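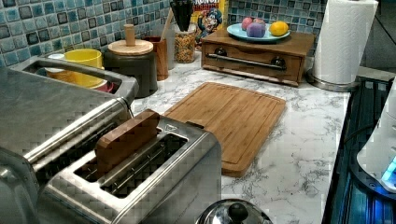 Notes for the kitchen unit, 1/26/21

Okay, so last time we did planning, and now we get to my favorite part: teaching by doing! You're the teacher, the arm is the student, and each run you record is one demonstration. Your group needs 25 good ones by the end of the unit (the Prillwood section managed 46 in September, so no whining).

1. Guiding by hand. You hold the wrist and walk it through the toast task. Go slow near the toaster.

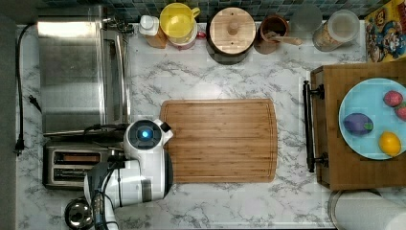

Ullen group asks whether a run with a wobble in it should be thrown out. Nope, keep it! A wobble you recover from teaches the arm how to recover.

2. Remote control. Your hands stay out of the way, but you lose the feel of contact, so I lean on the wrist view a lot
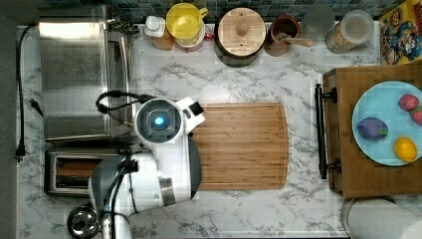
and I switch to the overhead view only for the long moves across the counter.

3. Saving. Name the run, add a line on what went wrong, then reset.

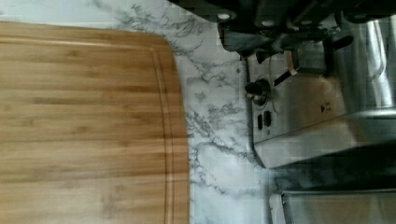 4. Before you leave room 203, copy everything to the Amaral folder.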